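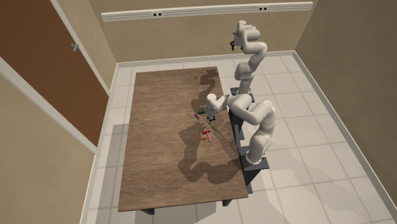
Coloured sticks on the simulated bench, with the front gripper just above the small blue piece.

Workshop tips: picking up small parts without scattering them

Anyone who sorts dowels, pegs or offcuts knows how one clumsy grab sends the rest across the bench. The Jullero project has been studying the same job with simulated robot arms, and several of its findings carry over to an ordinary workbench.

The method is simple enough. The software lays short sticks on a wooden table in a new arrangement each time, and an arm has to lift a chosen piece without moving its neighbours. Jullero ran 3,000 trials with the arm coming straight down and another 3,000 with it reaching in at a slant. A trial failed if any other piece shifted.

Come from above. The straight-down approach disturbed fewer neighbours, and the gap was widest where two sticks touched. With tweezers or long-nosed pliers, keep your wrist high and lower the tips over the part.

Take the loose pieces first. In a further 2,000 trials the arm cleared whole layouts, and it did best when it left touching sticks until last. Do the same with a spilled box of pegs.

Grip across the middle. Sticks held near one end tended to swing and knock something on the way up. Very short pieces were the exception — any grip that closed squarely would do.

Pause before closing. A short stop just above the part gave the software time to correct its aim. By hand, half a second is plenty.

Mind your shadow. The Akovano lighting set, which the project used for its last 1,000 trials, moved the light from place to place. Dark pieces lying in the arm's shadow were missed more often. If your lamp is on the same side as your working hand, move it across.

One caution. All of this was done in simulation, where sticks don't have splinters or glue on them. A repeat on real benches at the Laltine workshop is planned for April, and we will change the advice on gripping if the results differ.

For sorting trays and tweezers, see our page on small-parts storage.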